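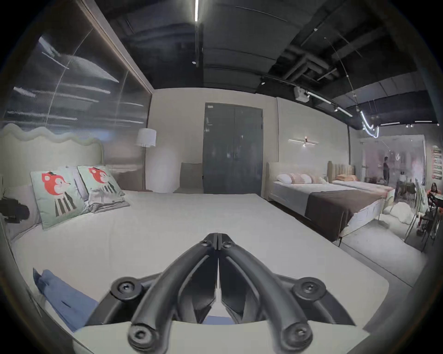

The technician who looks after Weltura's hand-held grippers in Tarstead keeps a hex key in her shirt pocket and has a low opinion of the word "maintenance-free". I'd been told the tools needed next to no upkeep, so I asked her to show me where it went wrong. She started with the four big bolt heads in the black linkage, then the two small screws up where the fingers meet. "The big ones behave," she said. "The little ones back out. You feel it before you see it."

How often? She checks them every 200 grasps. The instructions say 1387, a figure she has never been able to get anyone to explain. I asked whether 200 was any better founded. "No," she said. "It's a habit. But I've stopped losing screws."
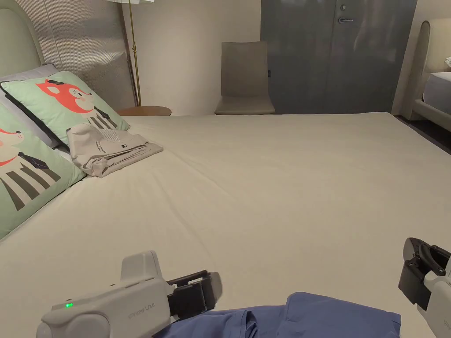

## Setting up the pair

The grippers are used two at a time, one in each hand, and the job when I visited was a blue garment on a big bed with a pale fitted sheet. Before that comes the setup, which takes her 16 minutes. She closes both sets of fingers, looks at the gap, opens them, and does it again. If the tips don't come together evenly she loosens the linkage and starts over.

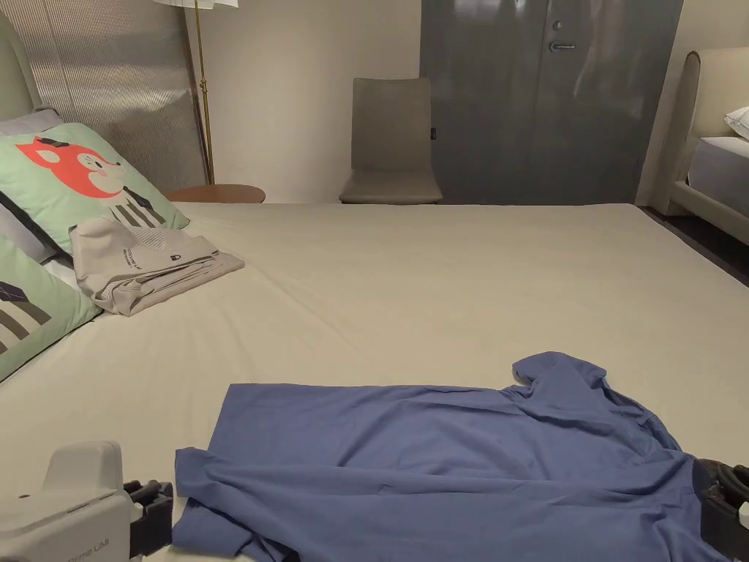
I wondered if a crooked tip really matters when the thing being picked up is cloth. She thinks it matters more. "A box forgives you. With a thin fold, one finger gets there first and just pushes it away." She had no measurements to back this up, and I'd have liked some.

The replacement fingers come from Thakur, by way of a depot in Filton. Seven sets are on her shelf. She said two of those fit properly without filing -- the supplier's view, apparently, is that they all do.

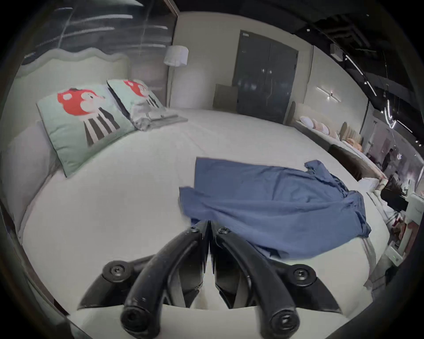
## What she'd change

Thread locker on the small screws, first of all. She has asked and been told it would make repairs harder. "I'm the one doing the repairs," she said.

She'd also like a log kept with each tool, so that a replaced finger can be matched to the day's work. At the moment it goes in her own notebook. I asked what happens when she's on holiday, and she said they leave a note on her bench and wait.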